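Bendbridge Manipulation Laboratory
Notebook 4, simulation bench
2 January 2021
Entered by: D. Mahawong. Operator: L. Urrutia.

Purpose of session: to record remote-control demonstrations of the cabinet task in the Kanberg kitchen, to be added to the Pulach training set. The target for the set is 200 accepted demonstrations, of which 62 had been accepted before today.

The operator worked from the desk with the hand controller. The room was otherwise closed for the holiday and the heating was not on until late morning. The first run was discarded, as the controller had not been zeroed after the last user. Colleagues are asked once more to zero the controller before logging out.

Settings were carried over from the previous entry, except that the hand-to-arm motion scale was lowered. At the old setting a small movement of the operator's wrist produced too large a swing of the gripper near the cabinet, and several earlier demonstrations contain corrections which we do not wish the policy to learn. The lower scale makes the approach slower. Mr Urrutia considers this acceptable, although he notes that he has to release the clutch and reposition his hand more often. Each release leaves a short pause in the log. Pauses longer than 700 ms are to be trimmed by the Lahlou script before training; shorter ones are left in.

The cabinet runs were made with the doors already open. Door opening is recorded as a separate task and should not be mixed into these files. 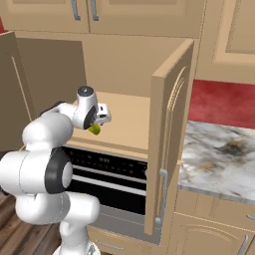

Why is the arm guided by a person when the simulator already knows where every object is?

The planner can produce a path from those positions, but its paths look alike and give the policy very little variety. A person approaches from slightly different angles, slows down near the shelf and recovers from small errors, and these are the habits the policy is required to copy from the cabinet demonstrations.

Remarks on the approach. With the gripper tilted towards the cabinet, the operator found it easiest to settle the height first and then move in depth. Attempting both together caused him to lose his sense of distance to the shelf, the desk monitor offering only a single view. A second view has been requested. In the meantime operators may turn the viewpoint between runs but must not do so during a run.

Remarks on the log. The gripper channel is stored as open or closed only. A partial squeeze on the trigger is therefore lost, and a replay can differ from what the operator felt he was doing. I propose storing the full trigger value from the next session onwards. The older files can stay as they are, provided that the change is noted in the header.

Acceptance. Files are to be replayed from the stored commands before they are counted. I have not yet done this for today's files, and the total above should not be altered until it is complete.

Outstanding:
Replay check of today's files (DM)
Second view on the desk monitor (LU)
Full trigger value in the log, header note to be agreed (DM, LU)
Spare cable for the hand controller, to be kept in the bench drawer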